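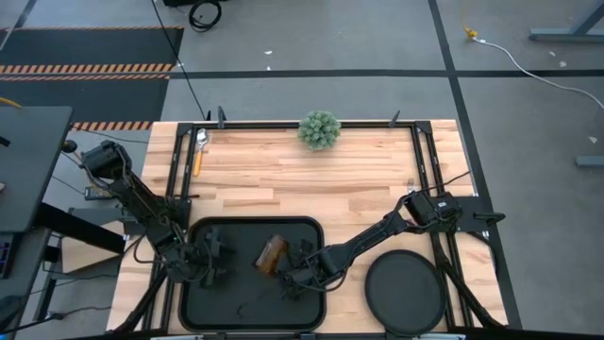

Threads > Home & Garden > Benchtops

ok thread time. butcher block tops. I've had so many msgs since March that I'm just dumping everything here. grab a cuppa

1/ Mine's a pale one, lots of narrow staves glued edge to edge. Bought secondhand through Ladora, the salvage yard out past the tip. Paid 373 for it which my sister-in-law says is too much. Maybe. Have you priced a new one lately

💬 12 🔁 4

2/ Black edging was my idea. Everyone said go timber all round. Nope. Pale wood with a dark border looks sharp and it stops me bashing the corners with the vacuum

3/ Oil. This is what people want to know so here goes. First month I did it weekly, thin coat, rag, leave it overnight, wipe the extra off in the morning before brekky. Now it's whenever the colour goes a bit grey and dull. You'll see it. The honey goes out of it

4/ I use the Zutberg board oil. Not sponsored lol. It smells like nothing, thats the whole appeal. Tried a citrus one first and the toast tasted of furniture for a week

💬 31 🔁 9

5/ Wet stuff. Do not leave wet stuff sitting on it. I left a colander there one arvo and got a ring like a full moon. Sanded it out with 240 grit, going WITH the grain, then oiled that patch three nights running. You can still find it if you know where to look. I know where to look

6/ Which is why I'm now a tray person. Black tray, rounded corners, lives on the bench. Anything that drips or rolls goes in the tray. Jars, the honey, little glass things that tip over the second you turn around

7/ The tray scuffs. Matte black always does. I've stopped caring, it's a tray

8/ Someone asked about the amber glass. Op shop, a box of mixed ones from the Manalo street end, the good op shop not the fussy one. I use them for tea lights, salt, cloves, whatever. Soak the labels off in hot water and bicarb

💬 7 🔁 1

9/ Spoon with the orange handle is my favourite thing in the kitchen and I'm not taking comments. Bright handles = you can find them. I lost two plain ones to the compost bin last year

10/ Fake succulent. Yes it's fake. Little green ball with pale tips on the leaves. I have killed every real one, incl. a cactus, incl. one my neighbour described as unkillable. This one gets a rinse under the tap when it's dusty and we're both happy

💬 44 🔁 6

11/ Back to the wood becuase I got distracted. Knots. People panic about small knots and streaks. Leave them!! Mine has a few and that's how I know which end is which when I take it off to do the underside

12/ Oh yeah, do the underside. If you only oil the top it can cup. Mine came with a slight bow from the yard and two coats underneath plus a fortnight lying flat in the garage sorted most of it

13/ Also check the glue lines. Run a fingernail across the seams. If it catches, water's been getting in
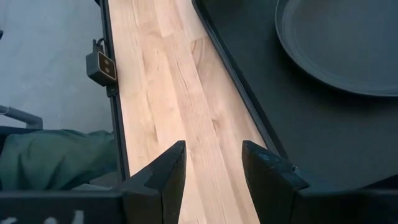 14/ Q from the replies: can you cut straight on it or do you need a board?

You can, but I use a board. Knife marks sand out fine, onion smell takes longer, and a whole benchtop is a lot more sanding than one board.

💬 18 🔁 3

15/ Sanding order since I'll get asked again. 120 if it's rough, 180, then 240. Vacuum between each one. Damp cloth, let it dry right through, quick go with the 240 again where it's gone fuzzy. Then oil. Don't skip the damp cloth bit, I skipped it the first time and it felt like a peach

16/ Rags!! Lay them flat outside to dry, don't ball them up and chuck them in the bin. Some oils heat up on their own and that's how you get a shed fire. Check your tin

17/ Bloke at the yard told me the building mine came from went up in 1875. Benchtop is obviously not from 1875. I think he tells everyone that. The brick out the front said 1811 according to him too so who knows

18/ Round black dishes and lids and that, I stick felt dots underneath. Anything with a hard rim leaves little half moon dents if you drag it. Skernach does a sheet of dots for a couple of bucks, cut them in half, they go further

💬 9 🔁 2

19/ Next job is the shelf over the sink, same pale wood if I can find an offcut long enough. If anyone's got one lying around in the shed let me know, will trade lemons

20/ kettle's gone, back tonight for the rest of the questions

Shares 26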